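Keeping Fruit From Going Off Before You Get Round To It

I used to throw away a shocking amount of fruit. I'd come back from the market in Reltcombe with two bags of the stuff, feeling very pleased with myself, and by the end of the week half of it would be soft and the other half would be hiding at the bottom of the fridge drawer. So over the past couple of years I've got a bit fussy about it, and I've had enough emails asking what I do that I thought I'd write it all down in one place.

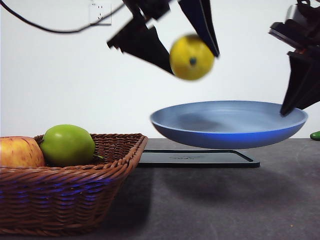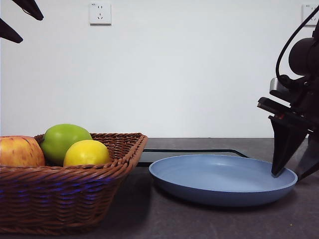
First thing: stop washing everything the minute you get home. I know it feels virtuous! But damp skins go mouldy, and berries are the worst for it. I leave mine alone until I'm going to eat them. The one exception is grapes, which nobody in my house will touch unless they're ready to grab, so those get washed, dried properly on a tea towel (and I mean properly, give them an hour) and put in a tub with a sheet of kitchen paper underneath.

Apples. They'll sit out happily for a week or so, but if you've bought a lot, put the extras in the fridge and bring them out a few at a time. Check them over as you do it and eat any bruised ones first, or cut the bad bit out and stew the rest. Keep bananas well away from the apples unless you want them brown by teatime. My friend Ruxandra hangs hers on a hook under the cupboard and swears by it. I've tried it and I can't say I noticed much difference, but it does free up the worktop.

Lemons are the ones I get asked about most. A lemon left out looks lovely for a few days and then turns into a golf ball. In the fridge, in a sealed bag or a lidded box, they last for weeks. If you want juice, take one out a good while before you need it and roll it under your palm on the worktop, pressing quite hard. And please zest it first, even if the recipe only wants juice. Zest freezes beautifully in a little pot and you can scrape it out with a fork whenever you fancy a drizzle cake.

If you've only used half, put it cut side down on a saucer and use it the next day. Anything older than that goes round the sink and taps, left for ten minutes, then rinsed off (not on marble or anything like it, the acid will mark it).

Now, baskets and bowls. Whatever you keep fruit in, don't fill it to the top. The stuff underneath gets squashed and you never see it until there's a smell. I like a shallow layer, and I tip the whole lot out once a week to give the container a clean. Woven ones collect crumbs and sticky bits in the gaps, so I go over mine with an old soft toothbrush and barely soapy water, then leave it upside down somewhere airy. Don't soak it and don't put it on the radiator, I've ruined one that way.

Fruit flies turn up in my kitchen every June without fail. A small glass with a splash of cider vinegar and one drop of washing-up liquid sorts most of them out. Empty the compost caddy every day while they're about, and check the plughole too, as they love it down there.

Peaches and pears I ripen in a paper bag on the side, folded over at the top. Have a feel near the stalk each morning, and once there's a bit of give, into the fridge they go. Two days, three at the most, and then it's crumble.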